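Plustano

A plain-text list of small furniture and floor cables in open rooms, with notes on how each piece sits in its spot.

Maintained by Elżbieta Zalewska. Last full revision: September 20, 2025.

What this is

Plustano is a list of 502 entries. Each entry is one piece of light furniture (side tables, narrow desks, stools, plant stands, that kind of thing) or one run of cable, written down where it stood in a big open room with a hard floor. I started it when we were moving furniture into the Nundier rooms and kept losing track of which desk had power and which desk only looked as if it did. I thought I'd stop after one weekend. Then I got hooked!

I love these rooms. They have so much floor, and the furniture in them is light enough to pick up and carry, so everything drifts. A side table ends up beside a desk, a power strip follows it, an extension cord follows the power strip, and by the end of the week you have a completely different room. The list is my way of writing that down so that other people can lay out a room faster, or just enjoy seeing how others do it.

What's in the folder

entries.csv – the list itself, one row per item
rooms.txt – short descriptions of the 24 rooms, including floor and ceiling lights
words.txt – the words I use for colors, shapes and legs
sketches/ – hand-drawn floor plans, scanned, not all of them straight
old/ – the February version, before cables got their own rows

Columns in entries.csv

id – a number, never reused
room – matches a line in rooms.txt
kind – table, desk, stool, stand, strip, cable, other
top – color and shape of the top, if there is one
base – legs, frame or wire, with color
on_it – anything resting on top
under_it – anything on the floor between the legs
power – yes, no, or unclear
near – the closest other entry worth mentioning
notes – free text, sometimes far too long

The under_it column is my favorite and I'd defend it to anyone. People write down what is on a table and forget the floor beneath, and the floor beneath is where phones, chargers, bags and loose adapters go. With an open wire base you can see straight through to whatever is down there, so those tables tend to have the most interesting rows.

How cables are written

A cable gets its own row if it crosses open floor. If it runs straight down a leg or along a wall it goes in the notes of the furniture it belongs to. A coiled cable is kind "cable" with "coil" in the notes, and I add where it is heading if you can tell. The long cords in the list are up to 200 cm as sold, but please don't work out distances from that – a coil can eat most of it.

Power strips are separate rows too. I write the strip's color, whether anything is plugged in, and which way the cords leave. I used to write "messy" for some of these and have taken that word out everywhere. A strip in the middle of a floor with cords going off in several directions is a perfectly normal thing to find while a room is in use, and "several directions" tells the next reader more.

A good room to start with

If you are new to the list, open the polished concrete room first. It has a bit of everything: a round white side table on a thin gold wire base, a white rectangular desk with thin white legs, and power strips with cables running across gray floor that picks up the ceiling lights. The side table row is a lovely one to practice on. There's a small white card holder or sign near the far edge of the top (I put "card holder or sign" and left it there) and a black phone on the floor among the legs, so both on_it and under_it get filled in. The white cable coiling over the floor to the right of it makes a nice first cable row as well.

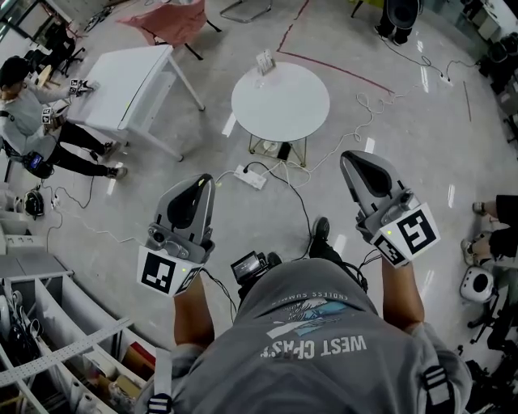 Writing your own entries

1. Pick one piece and stay with it until the row is finished.
2. Write the top first, then the base. "Round, white" and "thin, gold, wire" is plenty.
3. Look under it. Get down on your knees if you need to.
4. Follow the cords with your eyes and leave them where they are. No tidying before you write!
5. If you can't tell whether something has power, put "unclear". An honest "unclear" is very welcome.
6. Save as plain text with commas, and put quotes around any note that has a comma in it.

Please don't write names of people in any column. "Someone at the desk" in the notes is fine if it explains why you couldn't see the far side.

Known gaps

Dark floors are thin on the ground, only 40 rows. Chairs are missing altogether, on purpose, because they move while you are writing. The word "gold" covers brass, painted metal and anything yellowish and shiny, and I'd be glad of a better scheme if somebody has one. A few early rows say "side table" where "stool" would be fairer; the Nisbet rooms have the worst of these and I'm working through them slowly.

Sketches and rows don't always agree either. Go with the row.

Reading the file with Vovo

Vovo opens entries.csv as it is. Set the first line as headings and turn off automatic dates, or it will have a try at the id column. Sorting by room and then by near gives you a nice walk through each space, one piece after the next, and that is how I read it myself.

Using it

Take it, change it, print it out, plan a room with it. If you do plan a room, I would really love to see the sketch – drop it into sketches/ with the room name and your initials. Corrections to words.txt are best sent one at a time so I can update the rows to match.

Related lists

Nisbet rooms: desks and trestles
Nundier floor plans, ground level
Cable rows only (short version)
Words for table legs
Plant stands and what ends up on them
Vovo settings for small lists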